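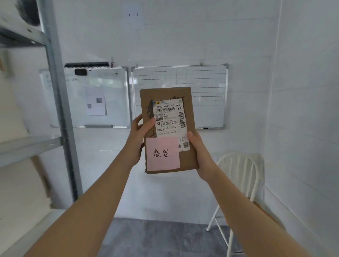

3.2 The sorting task

The second task was chosen by the students, who had grown tired of the first one, which involved cups. Project Poko asks a team of undergraduates to teach a robot a chore that a person learns in a minute, and to write down why it took them a semester. For sorting, a demonstrator wearing a head camera takes a package, holds it up long enough to be read, and carries it to the shelf for its destination. Reading is the part we underrated. A typical package (Figure 3, top) carries a printed shipping label with two barcodes, a QR code, several lines of small Chinese text and the code P021 in large letters, and none of this decides where the package goes. The deciding mark is 泰安 (Tai'an), written by hand on a square pink sticky note that overlaps the lower left of the label. Our first reader, which the students named Fledavine and defended with some heat, went for the barcodes every time. It read them very well.

We had planned to have demonstrators call out the city as they read it. This was dropped after the pilot round, when the speech track turned out to contain mostly city names and complaints in equal measure. The final rule was simpler: hold the package at chest height, face toward you, and keep still until the note is legible in the recording. Teams interpreted "still" freely. Of the 931 demonstrations collected between the start of term and the November review, the first 500 were used for training and the rest were argued over. A demonstration was thrown out if the note could not be read by a second student working from the video alone, or if the demonstrator changed their mind between shelves and went back. The second case was more common than anyone on the team will admit in the survey.

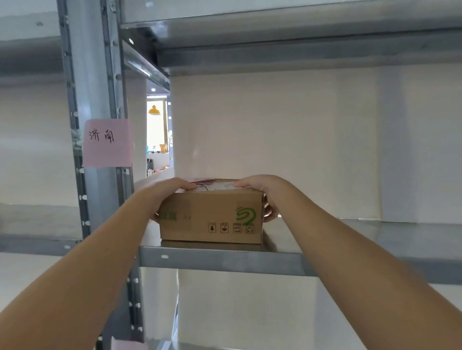

Figure 3. Reading a package (top) and handling a carton at the rack (bottom), both from the head camera.

3.3 Placement and the shelf labels

Placement was scored by shelf and by pose. A package on the right shelf but hanging over the lip counted as half a success, a ruling that took one full class meeting and still has opponents. The shelves are labeled the same way as the packages, with a handwritten pink note stuck to the slotted steel upright; the one reading 济南 (Jinan) can be seen beside the carton in the lower half of Figure 3, with both of the demonstrator's hands on the top corners of the box. Using one kind of note for both jobs was meant to make matching easy, and for people it did. The model saw a pink square on a package and a pink square on a post and concluded, reasonably enough, that pink was the destination. Jaidee, the matching module written by the second team, fixed this by comparing the characters after cropping both notes, and it also refused to answer when it found only one note in view. The refusals were unpopular during the demo and kept anyway.

Two-handed grips gave us a further problem. Students hold small cartons with two hands because they are being watched, and with one hand when they think the recording has stopped. The gripper controller, Prokgate, was trained on the watched version. It therefore approaches even the lightest parcel with great ceremony, and its placements are slow and almost always square to the shelf. We tried adding 15 one-handed demonstrations to loosen it up. It became faster and started dropping things, so those were removed again, and the speed result we report in Section 4 is the ceremonial one.

Some limits of the setup should be stated. All demonstrations come from one room with one rack, and the same few people wrote most of the notes. A student with worse handwriting joined late in the term and lowered the reading score on her own — we have kept her notes as a separate test set and thank her for it. We also did not vary the note color, although 3,000 blank notes were bought for the course in a single shade, and the budget did not stretch to a second.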